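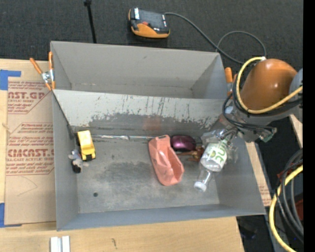

Closska Reading and Publishing Group, Department of Literary Studies

3.2 Blurbs and their borrowers

Our second corpus is made up of 155 back covers from novels issued by two small presses, Balura and Arain. We had hoped the covers would tell us what the books were about. A handful did. The rest told us that the books were "haunting", a word used with such freedom that we gave it a column of its own in the coding sheet.

Each blurb was cut off after 100 words and read by two coders, neither of whom had read the novel. This put them on equal terms with several of the people quoted. Disagreements went to a third coder, who tended to side with whoever had written less.

Figure 1. Contents of a metal bin with a divider, including a yellow toy vehicle and a small toy figure.

Praise from fellow novelists was coded apart from praise by reviewers. At Balura the two overlap a good deal, and five authors praised one another in a closed circle, which we coded once. Arain prefers unsigned praise, and its warmest adjectives have no owner at all.

Print runs were taken from the Sudosow trade list. Titles with a run below 1000 were kept in, as leaving them out would have removed most of the poetry-minded fiction and both of the jokes.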